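About us

Tratano – toy library and play room, Skakelholm

Started small. One shelf in a back corridor, a biscuit tin for the deposits, open when one of us could get off work. Now a proper room, ground floor, step-free, with a kettle.

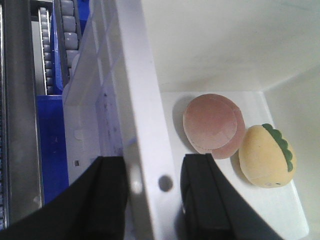 Words: Ayten Bozkurt – last updated March

So what do we do. We lend toys. Families join, borrow, bring back, borrow again. Puzzles, plush, train track, dressing-up, a few ride-ons if you can get them home. Loans are 3 weeks, longer if you ask. Missing pieces happen, just tell us, no fines.

Membership is by household. Grandparents and childminders count as a household too, we get asked that a lot. 127 families on the books at the last tidy-up of the list, about 700 toys in the catalogue. Catalogue is still on paper, sorry. Online version is coming, Nazar Vakulenko is typing it in.

Soft toys get washed between loans. Plastic gets wiped down. Anything with a battery flap gets checked for the screw before it goes back out. 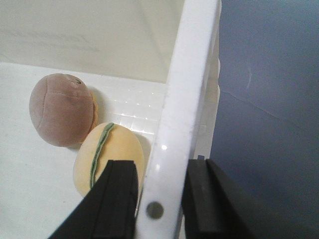
Kwesi Abugri wrote to us after his first term as a member that his two had stopped asking for new things every time they passed a shop window, and could we please open later in the evenings. We now do – until 7 pm in term time.

Play room is free, no need to join. Under-fives in the mornings, everyone else after school. Bring socks. Adults stay in the building please.

Who runs it: Ayten on the desk, Canan Kırmızıgül for repairs and sewing, Urho Juntunen for schools and nursery loans (boxes by theme, book ahead, they go quikly before the holidays).

Donations – yes to clean and complete, no to anything with a cord longer than a hand. Ring the bell at the side door, dont leave bags outside overnight, they get rained on.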